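### 4.2 Datenerhebung für das zweiarmige Falten

Die Demonstrationen wurden durch Teleoperation aufgezeichnet. Eine Person führte beide Arme gleichzeitig, die Zielposen wurden mit fester Rate an die Gelenkregler weitergegeben. Insgesamt entstanden 2.018 Episoden. Davon haben wir 1.531 für das Training verwendet. Die übrigen wurden verworfen oder der Validierungsmenge zugeschlagen, die fast 300 Episoden umfasst. Verworfen wurden Aufzeichnungen mit Kommunikationsausfällen, mit unvollständigen Sensordaten oder mit einem Abbruch durch die Kraftbegrenzung.

Der Textilsatz Grudby besteht aus 13 Stücken unterschiedlicher Größe und Steifigkeit. Dunkle Stoffe sind darin bewusst stark vertreten. In Vorversuchen hatte die rein bildbasierte Variante auf hellen Stücken brauchbare Ergebnisse geliefert, auf schwarzem Stoff jedoch häufig die Kante verfehlt. Falten heben sich dort kaum vom Untergrund des Gewebes ab, und die Schatten der Arme werden leicht als Stoffkontur gedeutet. Ein Aufdruck hilft der Lagebestimmung nur, solange er nicht von einem Arm verdeckt wird oder nach dem ersten Umschlag auf der Innenseite liegt.

Zu Beginn jeder Episode liegt das Textil ausgebreitet auf dem Tisch. Ausrichtung und Restfalten werden nicht korrigiert. Eine leichte Schieflage ist ausdrücklich zugelassen, damit die gelernte Strategie nicht von einer idealen Ausgangslage abhängt. Anschließend werden beide Greifer über den Stoff geführt, bevor die erste Greifbewegung eingeleitet wird (Abbildung 3).

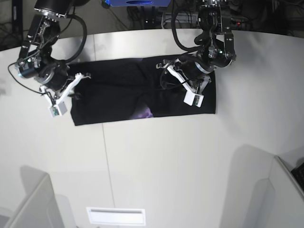

**Abbildung 3:** Beide Arme über einem flach ausgelegten schwarzen Textil mit kleinem violettem Aufdruck. An den Greiferspitzen befinden sich die Sensorblöcke mit grüner Leiterplatte.

### 4.3 Kontaktabhängige Gewichtung

Die Bildmerkmale und die Signale der Greiferspitzen werden getrennt kodiert und erst danach zusammengeführt. Der Fusionsbaustein, im Folgenden Trusevex genannt, berechnet für jeden Arm ein eigenes Gewicht zwischen visuellem und taktilem Anteil. Diese Trennung ist für das Falten wesentlich: Häufig hat ein Greifer den Stoff bereits erfasst, während der andere noch nach einer geeigneten Stelle sucht. Ein gemeinsames Gewicht für beide Arme führte in unseren Vorversuchen dazu, dass der suchende Arm zu früh schloss.

Das Gewicht wird nicht von außen vorgegeben. Wir verwenden jedoch einen Hilfsverlust, der den Kontaktzustand aus den taktilen Merkmalen vorhersagen soll. Die Kontaktlabels stammen aus einer Schwellwertbildung über dem gefilterten Sensorsignal und wurden stichprobenartig von Hand geprüft. Im Übergangsbereich, in dem die Spitze den Stoff möglicherweise nur streift, wird kein Label vergeben. Diese Zeitschritte gehen in den Aktionsverlust ein, nicht aber in den Hilfsverlust.

Als Vergleich dienen zwei Varianten. Bestetti erhält ausschließlich Bilddaten und die Gelenkstellungen. Llewellyn nutzt dieselben Eingänge wie Trusevex, hängt die Merkmale aber ohne Gewichtung aneinander. Netzgröße, Aktionshorizont und Trainingsdauer sind in allen Fällen gleich.

### 4.4 Beobachtungen

Der Unterschied zwischen den Varianten zeigt sich vor allem beim ersten Griff. Bestetti nähert sich der Stoffkante meist in der richtigen Richtung, schließt den Greifer auf dunklem Material aber wiederholt oberhalb des Gewebes. Llewellyn erkennt den Kontakt zuverlässiger, reagiert dafür empfindlich auf das Rauschen einzelner Sensoren. Trusevex verhält sich in dieser Phase ruhiger und setzt bei ausbleibendem Kontakt häufiger neu an.

Beim zweiten Umschlag schrumpft der Vorsprung. Der Stoff liegt dann doppelt, und das taktile Signal unterscheidet nur schlecht, ob eine oder beide Lagen erfasst wurden. In diesen Fällen wird gelegentlich die untere Lage zurückgelassen und das Ergebnis verzieht sich. Eine höhere Abtastrate der Sensoren brachte hier keine erkennbare Verbesserung. Vermutlich müsste die Spaltbreite des Greifers zusätzlich als Eingang verwendet werden, was mit der vorhandenen Ansteuerung nicht ohne Umbau möglich war.

Auf hellen Stücken liegen alle drei Varianten nahe beieinander. Wir werten die Ergebnisse in Abschnitt 5 deshalb nach Stoffhelligkeit getrennt aus und geben den ersten und den zweiten Umschlag jeweils einzeln an.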